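The Packing Table Moves Home

Mamenum, a mail-order company that sells boxes of packaged snacks, spent most of the past decade adding people to its warehouse in Flandholm. In December it began teaching machines to pack. The change has altered the duties of 125 employees, and a good share of the new work is now done outside the warehouse, in spare rooms and bedrooms.

The company's difficulty was a familiar one in the trade. Conveyors and scanners had long since taken over the moving of cartons, but the contents of a snack box are awkward. Bags slide, crinkle and change shape when squeezed. An arm that handles a rigid carton well may crush a bag of puffed corn or fail to lift a flat packet from a table. Packing therefore remained hand work, paid by the shift and hard on the wrists and shoulders.

Under the program, known internally as Civance, packers do the same task with a hand-held gripper. Each squeeze and turn is recorded, and the recordings are used to train the arms on the Flandholm line. Participants set up wherever they have a clear surface and good light, and may work up to 8 sessions a week.

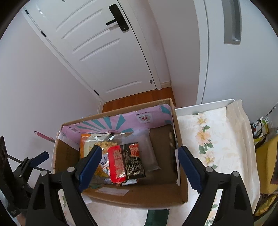 Puffed corn and other packaged snacks in a printed cardboard box, between the fingers of a hand-held gripper.

Mervyn Hollis, who supervised the second packing line before he was asked to coordinate the home sessions, describes the adjustment as slower than management had expected. "Our packers are fast because they use ten fingers and do not think about it," he said. "With the gripper they have two, and they must think about every bag. Some of our best people disliked it very much for the first month."

His own duties have changed as well. He formerly walked the line and settled problems on the spot. He now reviews recordings at a desk, returns those that cannot be used, and telephones the packer to discuss what went wrong. He misses the floor, he said, although his knees do not.

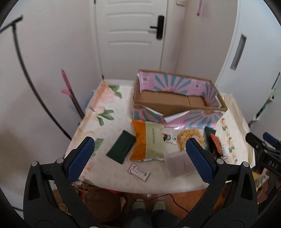
Variety is a stated aim of the program. The current product list runs to 418 items, and soft packaging accounts for most of the failures recorded on the line. Packers are asked to change the arrangement between sessions and to keep the recordings in which a bag slips. According to Mr. Hollis, a clumsy attempt followed by a good recovery is worth more to the engineers than a perfect one.

Employees have raised other questions. The first is pay. Sessions were initially compensated by the accepted recording, an arrangement that left packers bearing the cost of every rejected file. After objections, the company moved to an hourly rate equal to that of the warehouse. The second is less easily settled. Those who teach the arms are aware that the arms are intended for their own line, and 101 of them signed a letter this spring requesting a written commitment on jobs.

The company replied in May 2019 that no packer would be dismissed before the end of the following year, and that retraining would be offered in maintenance and quality inspection. The Delaunay site, which opened with arms already installed, is cited by management as evidence that such positions exist. Packers who have visited it note that its staff is considerably smaller.

For the present, the two kinds of work continue side by side. The arms at Flandholm fill the simpler boxes. Mixed orders still go to the hand tables at the north end of the building, where the day shift begins at six.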